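Häufige Fragen rund ums Überwintern von Kübelpflanzen

Gärtnerei Jollerach – Fragen & Antworten

Jedes Jahr, sobald die Abende wieder kühler werden, klingelt bei uns das Telefon, und fast immer geht es um dieselben Sorgenkinder: den Oleander von der Terrasse, das Zitronenbäumchen aus dem Urlaub, die Fuchsie, die noch von der Oma stammt. Wir freuen uns über jeden Anruf, wirklich! Aber manchmal stehen wir gerade mit beiden Armen in der Erde, und darum haben wir die Fragen, die am häufigsten kommen, einmal in Ruhe zusammengeschrieben. Lesen Sie einfach dort, wo es Sie gerade drückt.

Wann müssen meine Kübelpflanzen überhaupt ins Haus?

So spät wie möglich, sagen wir immer, und ernten dafür erschrockene Blicke. Jede Woche an der frischen Luft macht die Triebe fester und die Pflanze widerstandsfähiger, und Läuse haben es draußen auch schwerer als im Keller. Oleander und Olive halten leichten Frost aus, wenn sie gut eingewachsen sind, der Lorbeer ebenfalls. Bei Zitrusgewächsen räumen wir ein, wenn nachts weniger als 3 Grad angesagt sind. Wandelröschen, Engelstrompete und Bougainvillea möchten noch früher herein, die werden sonst über Nacht matschig, und das ist ein trauriger Anblick am Morgen. Wer unsicher ist, rückt die Kübel erst einmal an die Hauswand und hält ein Vlies bereit.

Soll ich vor dem Einräumen noch umtopfen?

Lieber nicht. Im Herbst wächst kaum noch eine Wurzel in frische Erde hinein, und die bleibt dann den ganzen Winter über nass und kalt liegen. Warten Sie bis zum Frühjahr, wenn sich die ersten Knospen rühren. Eine Ausnahme machen wir bei gesprungenen Töpfen, da hilft ja nichts.
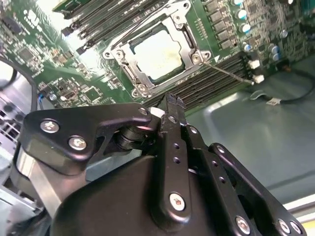
Wie groß darf der neue Topf denn sein, wenn es im Frühjahr so weit ist? Da sind viele zu großzügig, aus lauter Liebe, und setzen einen kleinen Ballen in ein riesiges Gefäß. Zwei Finger breit Luft zwischen Ballen und Topfwand genügen vollauf, dann ist die neue Erde bald durchwurzelt und säuft nicht ab. So knapp wie der helle, quadratische Prozessordeckel auf dem Foto in seinem silbernen Metallrahmen mit den runden Schrauben muss der Ballen freilich nicht sitzen, ein bisschen Platz zum Wachsen will er schon haben. Wir selbst gehen bei Jungpflanzen meist nur eine Topfgröße weiter und bei alten Exemplaren oft gar keine, da schneiden wir außen etwas Wurzelfilz weg und setzen sie mit frischer Erde in denselben Kübel zurück.

Welche Erde empfehlen Sie?

Eine, die auch nach zwei Jahren noch locker ist. Billige Blumenerde sackt zusammen wie ein Kuchen, bei dem man zu früh die Ofentür geöffnet hat. Wir verwenden für unsere eigenen Kübel die Taneo Kübelpflanzenerde und mischen etwas Blähton oder Lavagrus darunter, für Oliven und Feigen auch gern eine Schaufel groben Sand. Unten kommt eine Drainageschicht hinein und darüber ein Stück Vlies. Ein alter Kaffeefilter tut es bei kleinen Töpfen übrigens genauso.

Hell oder dunkel? Was braucht meine Pflanze?

Als Faustregel gilt: Was im Winter seine Blätter behält, braucht Licht. Was sie abwirft, kann auch dunkel stehen. Fuchsien, Engelstrompeten und Feigen kommen also gut mit einem dunklen Keller zurecht, Zitrus, Olive, Lorbeer und Kamelie möchten ans Fenster. Und ganz wichtig: je dunkler, desto kühler. Eine Pflanze, die warm und dunkel steht, schiebt lange, blasse Triebe, die im Frühjahr beim ersten Sonnenstrahl verbrennen, und dann war die ganze Mühe umsonst. Das Wohnzimmer mit Fußbodenheizung ist für kaum eine Kübelpflanze ein guter Ort, auch wenn das Zitronenbäumchen dort so hübsch aussieht. Besser sind ein ungeheiztes Treppenhaus, ein kühler Wintergarten oder die Garage mit Fenster.

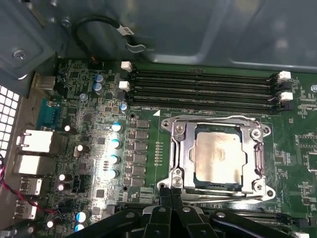 Text: Beratungsteam der Gärtnerei Jollerach
Stand: 15. August 2018
Rubrik: Kübel & Terrasse

Wie oft muss ich im Winter gießen?

Ach, das Gießen! Die meisten Pflanzen, die uns im Frühjahr als Patienten gebracht werden, sind im Winter ertrunken und gar nicht erfroren. Stecken Sie bitte den Finger in die Erde, ruhig bis zum zweiten Glied. Ist es dort noch feucht, stellen Sie die Kanne wieder weg und schauen ein paar Tage später noch einmal vorbei. Immergrüne brauchen etwas mehr, Kahle fast nichts, und ganz austrocknen sollte der Ballen trotzdem bei keiner. Nehmen Sie abgestandenes Wasser, das nicht eiskalt aus der Leitung kommt, und leeren Sie den Untersetzer danach aus. Gedüngt wird während der Ruhe nicht.

Meine Zitrone wirft alle Blätter ab. Ist sie tot?

Vermutlich nicht, also bitte noch nicht auf den Kompost damit! Zitrusgewächse werfen gern ab, wenn die Wurzeln kalt stehen und die Blätter gleichzeitig viel Sonne abbekommen, etwa auf den Fliesen vor einer großen Südscheibe. Die Wurzeln schlafen dann noch, während oben schon Wasser verlangt wird. Stellen Sie den Topf auf eine Styroporplatte oder ein Holzbrett, halten Sie ihn etwas trockener und schattieren Sie die Scheibe an sehr sonnigen Tagen. Kratzen Sie vorsichtig mit dem Fingernagel an der Rinde. Ist es darunter grün, lebt der Zweig, und im Frühjahr treibt er meistens wieder aus.

Kann ich Kübel auch draußen überwintern?

Manche schon, und das ist für alle ohne Keller eine gute Nachricht. Rosen, Buchs, Hortensien, Ahorn und viele Gräser sind im Beet winterhart, im Topf friert der Ballen allerdings von allen Seiten durch. Deshalb packen wir das Gefäß ein und lassen die Krone frei. Kokosmatte, Jutesack, Luftpolsterfolie, alles ist recht, Hauptsache, es sitzt bis oben an den Topfrand. Der Kübel sollte mindestens 25 Zentimeter Durchmesser haben, kleinere frieren an einem einzigen kalten Tag durch. Rücken Sie die Töpfe an der Hauswand eng zusammen und füllen Sie die Lücken mit Laub. Unsere Ausstellungsstücke im Hof, einige davon über 70 Zentimeter hoch, bleiben den ganzen Winter so stehen und haben bisher auch den Dezember mit seinem ewigen Wechsel aus Regen und Frost gut überstanden.

Halten Terrakottatöpfe den Frost aus?

Das kommt auf den Brand und die Form an. Bauchige Töpfe mit engem Hals platzen gern, weil der gefrorene Ballen nach oben nicht ausweichen kann. Konische, die sich nach oben weiten, sind viel dankbarer. Wir führen die Mudura-Töpfe, die sind hoch gebrannt und haben bei uns auf dem Hof schon etliche Winter mitgemacht. Trotzdem gehören Füßchen darunter, damit das Wasser ablaufen kann und der Boden nicht am Stein festfriert. Wer keine Füßchen mag, nimmt ein paar Leisten oder Scherben.

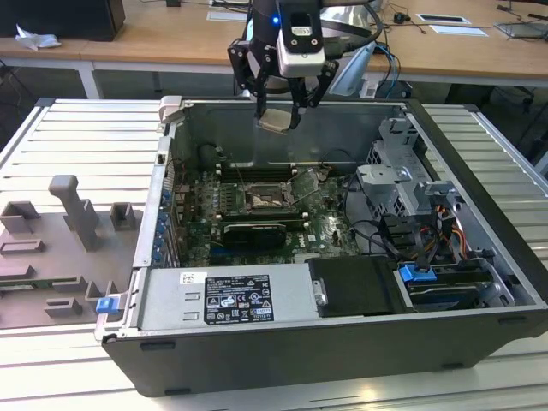

Auch bei guter Ware lohnt es sich, im Spätherbst einmal mit dem Knöchel gegen die Wand zu klopfen. Klingt der Topf hell, ist er gesund. Klingt er dumpf und scheppert ein wenig, steckt meist ein Haarriss darin, und dann wandert er besser in den Schuppen. Leere Gefäße drehen Sie um oder stellen sie unter ein Dach. Untersetzer nehmen Sie draußen über den Winter bitte ganz weg, darin sammelt sich nur Wasser.

Was mache ich gegen Schild- und Wollläuse?

Kontrollieren, kontrollieren, kontrollieren, und zwar schon vor dem Einräumen. Schauen Sie auf die Blattunterseiten und in die Astgabeln, und wenn es irgendwo klebt, sitzt das Übel meistens gleich darüber. Kleine Kolonien gehen mit einem feuchten Lappen oder einer alten Zahnbürste ab. Bei stärkerem Befall hilft ein Mittel auf Ölbasis, das man nach einiger Zeit noch einmal ausbringt. Stellen Sie die befallene Pflanze so lange ein Stück abseits. Und lüften Sie! An milden Tagen ein offenes Fenster, das mögen Läuse und Grauschimmel beide nicht.

Schneide ich vor oder nach dem Winter?

Am liebsten danach. Im Herbst nehmen wir nur heraus, was krank oder abgebrochen ist oder beim besten Willen nicht durch die Kellertür passt. Beim Oleander lassen Sie bitte die alten Blütenstände stehen, daran bilden sich die ersten Blüten fürs nächste Jahr. Tragen Sie beim Schneiden Handschuhe, er ist in allen Teilen giftig. Fuchsien dürfen Sie kurz vor dem Austrieb kräftig einkürzen, die danken es Ihnen.

Nehmen Sie Pflanzen auch in Pension?

Ja, sehr gern, solange Platz ist. Im vorigen Winter standen 57 Kübel bei uns im Kalthaus, vom kleinen Rosmarin bis zur Palme, die nur zu viert zu bewegen war. Abgerechnet wird nach Stellfläche. Gießen, Ausputzen und die Läusekontrolle sind im Preis enthalten, Umtopfen machen wir auf Wunsch dazu. Wer sich früh meldet, bekommt die helleren Plätze. Abholen können wir im näheren Umkreis, sofern der Weg zur Terrasse mit der Sackkarre zu schaffen ist. Bitte schreiben Sie Ihren Namen an den Topf, am besten auf ein Schild, das Regen verträgt.

Woher bekommen Sie Ihre Kamelien?

Die meisten kommen als Jungpflanzen von der Baumschule Vanhove und stehen dann noch eine ganze Weile bei uns, bevor wir sie abgeben. So sind sie an unser Klima hier gewöhnt und nicht frisch aus dem warmen Tunnel. Neue Ware trifft ein, sobald die größte Hitze vorbei ist. Wenn Sie eine bestimmte Farbe suchen, rufen Sie am besten vorher an, wir legen Ihnen eine zurück.

Wann dürfen alle wieder hinaus?

Die Robusten, also Olive, Lorbeer und Oleander, sobald keine strengen Fröste mehr drohen, die Empfindlichen erst nach den Eisheiligen. Stellen Sie alles zunächst in den Schatten oder suchen Sie sich einen trüben Tag aus, denn auch Blätter können einen Sonnenbrand bekommen. Nach einer guten Woche darf der Kübel an seinen Sommerplatz, und dann gibt es auch wieder den ersten Dünger.

Ist Ihre Frage nicht dabei? Kommen Sie vorbei und bringen Sie ruhig ein Blatt oder einen Zweig mit, in einer verschlossenen Tüte bitte, wegen der Läuse.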